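Waffle weave tablecloth shrank after one wash, can I get it back?

Asked by Marijke Meijer in Laundry & Fabric Care
3 answers

I bought a beige waffle cloth in December for our dining table. It hung over nicely on all sides. I washed it warm with some towels and dried it on regular heat, and now it is 3 inches short on the long side. The width seems fine. The label says cotton and nothing else useful. Is there a way to stretch it back out, or is it done? I have a second one the same size, still in the package, so I'd like to know how to wash that one too.
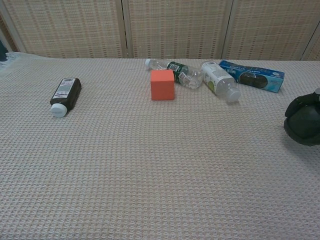
I've already tried ironing it with steam. It got flatter and a little longer but by the next morning it had pulled back in.

Answer from Pieter Lekota
Waffle weave always draws up in the first wash. You can get some of it back. Soak it in lukewarm water with a little hair conditioner for 15 minutes, press the water out in a towel, then pull it gently lengthwise and dry it flat with something heavy along the ends. Don't wring it. I got 2 inches back on a bath sheet this way. For the new one, cold wash, hang dry.

Answer from Omid Pakzad
just buy a bigger one

Answer from Frans Smits
Agree with Pieter, except I'd skip the conditioner on anything that goes near food. Plain water worked for me. Also don't iron it after, it kills the texture. If the edge starts to fray, run a zigzag stitch along it before the next wash.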